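Wednesday, November 30, 2022

Drawers again today, and I'm still buzzing! I must have opened and shut that little organizer more times than I've opened my own kitchen cabinets this year. With the handheld grippers on, you lose everything your fingertips know. You can't feel the lip of the drawer, you can't tell when it's about to tip, so you go by eye and a kind of faith. By lunch I had stopped thinking about it. My wrists had a plan of their own.

The log stands at 697 good runs now, with 1,058 as the mark we want before the February trip to Ollard. Ten more days like this one, I think.
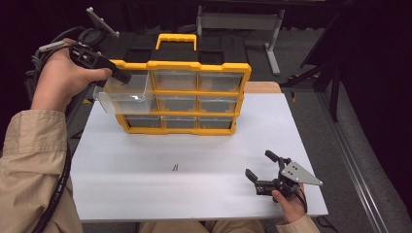
Keegan thinks I'm getting carried away. A drawer is one thing, he told me over coffee, but ask any machine to find the right screw in a messy drawer, with the light bad and the shop foreman waiting, and it'll be there until spring. He'd put folding towels ahead of sorting hardware, and he'd put both of them years off.

Maybe so. But I watched the Feltus arm on Monday, and it closed a drawer it had left crooked. It backed up, nudged the corner, and pushed again, just the way I do it. I nearly yelled. Last year it would have kept shoving until somebody hit stop!

Screws are the next big thing, and they're miserable. Small, slippery, always rolling off the wrong way. Réjean wants to try softer tips. I want to try it my way first and see.

Must call Lesego about the Kaufmann bench. Also buy hand cream.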